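When the arm drops a bowl: workshop and kitchen tips

Tips for anyone running a small tabletop arm at home or in a shared workshop. This page deals with dropped and crushed crockery, the fault we get asked about most at Dravside.

Stop it first. Press the stop and leave the arm where it is. Keep your hands out until the joints have locked or gone slack, and find out beforehand which of the two yours does. An arm that goes slack will sag on to whatever is underneath, so slide a folded towel under the elbow if you can do it from the side.

Don't restart from the middle of a job. After a drop the program still thinks it is holding something. Ours carried on, moved to the rack and opened its fingers over nothing, then came back and pushed the broken half of a dish off the table. Send it home at low speed and begin again.

Check the grip force. The usual cause is a setting left over from another job. We had been lifting tins the day before, and the same squeeze took a chip out of a ceramic rim at the first try. Save a separate setting for crockery and write its name on a bit of tape by the switch.

Wipe the finger pads. Butter and washing-up liquid both make them slide. Warm water and a drop of vinegar on a cloth, then dry them well. Replace the pads when they turn shiny.

Look at the cable. A loop that is too tight tugs on the wrist at full reach, and one that is too long catches on handles. Move the arm slowly by hand through the whole job with the power off and watch the loop all the way. Ours had snagged on a mug – the mug went first and the bowl followed.

Cover the table. Brown paper taped at the corners shows crumbs and chips of glaze, and you can draw round each bowl in pencil so it goes back to the same spot. Change the paper after any breakage.

Keep heat apart from movement. If there is a toaster within reach of the arm, unplug it during tests. Never let the arm reach into the slots, even with the toaster cold, until you have run the move with the toaster taken away.

Write it down. Date, job, grip setting, what fell. After 3 drops in the same place, stop blaming the bowl and check whether the arm's base has shifted. Ours had worked loose from its clamp by 2 mm.
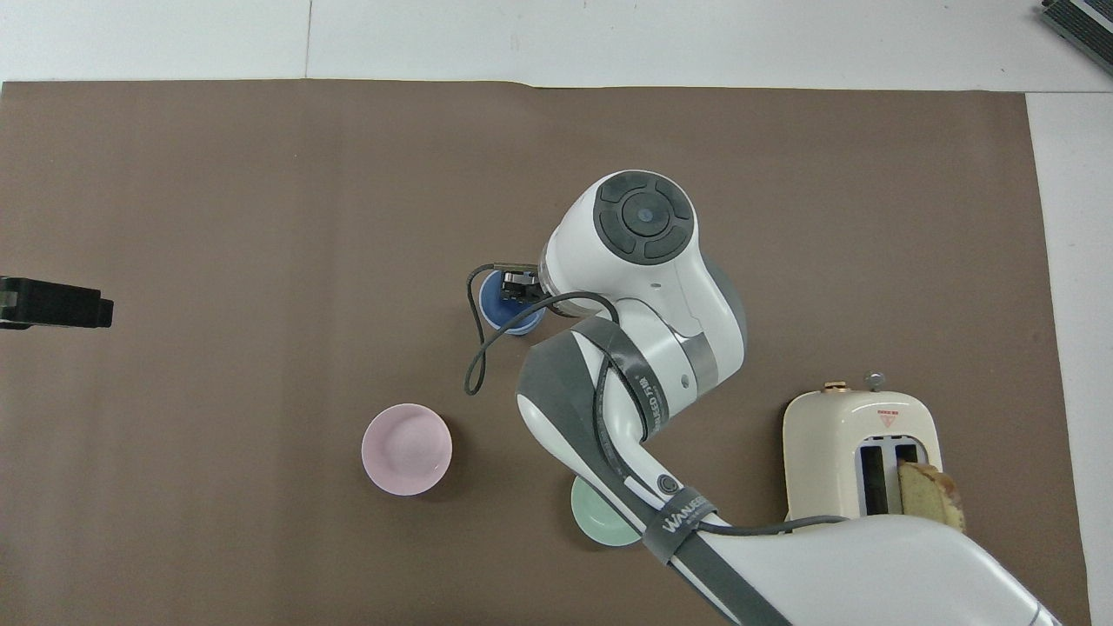
Zineb Abou Zeid: We had the same trouble with the restart. Ours now asks for a key press before it will move again after a stop, and I'd put that ahead of the grip setting on your list. Do you tape the paper down on all sides or only at the corners? Mine lifts in the middle.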